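The Woman Who Wrote 28 Pages on Clearing a Table

The handbook is 28 pages long and has no pictures. It covers how a person should pick up household objects with a pair of hand-held grippers, so that a robot can later be trained on the recordings, and its author would like it known that it used to be longer.

"There was an appendix on spoons," she says. "It was cut. I have made my peace with that."

She runs collection standards for Sokus, a small outfit above a tile showroom in Zolerstead, and agreed to talk on the condition that I leave her name out. The people who work to her rules already know who to blame, she says, and there is no need to widen the circle.

Before this she wrote procedures for a commercial bakery. The jump is smaller than you might think. In both cases you are telling adults how to do something they have done since childhood, and in both cases they are insulted by page two.

"The first draft said 'pick up the item naturally.' Everybody liked that draft. Then we got 300 recordings back and there were people who thought natural meant fast, and people who thought natural meant the way they'd do it if their mother was watching. One man sang. He has a lovely voice. We don't record sound."

So the word "naturally" went, and rules came in. Close the jaws at one steady speed. Do not toss. If you drop something, keep going and pick it up again, and do not, under any circumstances, start over and pretend it never happened.

That last rule gets the most resistance. Collectors are proud people. They want to hand in the clean take.

"I have to keep telling them a fumble is fine," she says. "A fumble that's labeled as a fumble is worth having. What I can't use is the one where you fumbled, fixed it with your elbow, and marked it perfect."

I ask whether the elbow is a hypothetical. She looks out of the window for a while.

The grippers have strict rules of their own. Pads get wiped before each session and checked for anything stuck in the ribs. Pivots get looked at. Both tools stay in the hands until the task is finished, even when the collector's nose itches, a situation that has a paragraph to itself (4.6, "Pauses").

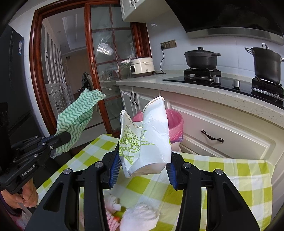 I. Vaher
Contributing writer, workplace and standards

Trash is the hardest chapter. I had assumed it would be knives, or eggs. Knives turn out to be banned, so they need one sentence. Eggs are a known shape and everyone is nervous around them, and nervous people follow instructions.

"Nobody respects a paper cup," she says. "A new cup is easy, you could write that rule on a napkin. A crumpled one has no right way up. Where's the rim? Half of it is folded into the other half. So I can't say 'grasp below the rim.' I tried 'grasp the widest stable part' and got a very long email asking me to define stable. Also widest."

The current wording tells people to take hold of a crushed cup from both sides and squeeze only until it stops slipping. Collectors tend to oversqueeze, as they would with their fingers, on the theory that it's going in the bin anyway. She does not accept the theory. A robot that learns cups are for crushing will meet a full one sooner or later.

Tissues come next, and she speaks of them with real bitterness. They stick, they tear, they look like each other. Cloths are worse in one respect, because a cloth is supposed to survive. Section 5 requires the collector to decide, before lifting, whether a thing is being cleaned with or thrown away.

"You'd think that would be obvious."

Was there an incident?

"There was a dish towel."

Then there are the kitchens. Sokus wants real ones, with a rice cooker on the counter and pots left on the stove, and her rules forbid tidying up beforehand. This has proved harder to enforce than anything to do with grippers. At a trial in Avon last March, a household scrubbed its kitchen so hard the night before that there was nothing left to clear. The collector had to ask them, politely, for some garbage.

The stove has to be off and cool. No faces, no mail, no medicine labels. Anyone who lives in the home can call a halt without giving a reason, and that session is deleted the same day. She will bend on most of the handbook if you argue well, but she won't discuss those lines.

Her reviewers reject plenty. Of the last 4000 clips they checked, 600 went back, the bulk of them over labels. The grasp was fine and somebody had typed "napkin." I suggest this is a bit harsh on the somebody. She asks me what the difference is between a napkin and a tissue, and waits, and I find I have nothing prepared.

The next edition is due out soon. It adds a page on bin liners, specifically on what to do when the thing you let go of lands on the folded-over edge and sits there. Two schools of thought have formed on this among the collectors. One says nudge it in, the other says pick it up again and release it properly over the opening.

She is with the second school. The nudgers have requested a meeting.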